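How to write an author bio that isn't embarrassing

Last updated: January

Filed under: Self-publishing, The Business Bit

Most author bios are bad, and most advice on writing them is worse. I've read the guides that promise a "magnetic" bio will sell books. I have yet to meet a reader who bought a novel because the author likes cheese. A poor bio can put someone off, though, so it's worth an hour of your time and no more than that.

Step 1. Write down the plain facts

Your name as it appears on the cover, what you write, and where you live if you don't mind people knowing. Leave out how long you have dreamed of being a writer. Everyone has, supposedly since the age of six.

Step 2. Be suspicious of your own awards

If a prize charged you to enter and sent you a sticker, readers can probably tell. Shirley Vachon, who writes sea mysteries, had four of these in her bio and took them all out. Her sales did precisely nothing, up or down. The bio is shorter and she no longer has to explain what the Kennedy Silver Scroll is. 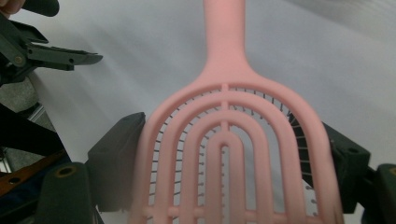
Step 3. Choose one personal detail

One. Dogs, tea and "a long-suffering husband" have been used up. A detail works best if it has some bearing on the books. Keerthana Unnithan sets her family sagas in a made-up market town called Trirkinlow, and her bio says she grew up over a chemist's shop. Fine. I believe her, and I can guess what sort of book I'm getting.

Step 4. Cut it to fit

My first bio ran to 429 words. I was very fond of it. You want a long version of no more than 200 words for your website, and a short one for the back cover and anywhere that gives you a little box. My short one is 28 words and I've never needed to add to it.

Read the short one aloud. If you'd be uneasy hearing it said to a room of people who know you, change it. "Bestselling" is the usual culprit. Bestselling where, and for how many minutes? One afternoon at number three in a tiny category is a nice afternoon – it isn't a career.

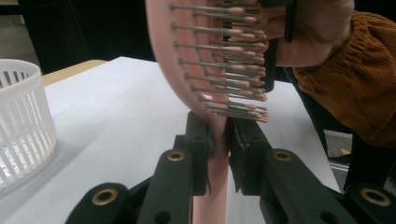

The same goes for quotes from reviews. One good line from a named source is plenty. Strings of dots in the middle of a quote make me wonder what was taken out, and I doubt I'm alone.

Step 5. Third person or first?

Third for the book, first for your own site if you like. I've seen firm rules on this and no evidence for any of them. Just don't swap halfway through.

Step 6. Put it everywhere, then check it

This is the dull part. Shops, newsletter, library listings, that profile on Odov you'd forgotten about. Vutura offers to do it for you and I tried the free trial, which left my old bio up in two places. I now keep a list and do it by hand each January.

Add one way to get in touch and make sure it works. Send yourself a message from another address.

Related

Do you need a newsletter? Possibly not
Back cover blurbs: what to leave out
I read 642 opening lines so you don't have to
Pen names and when to bother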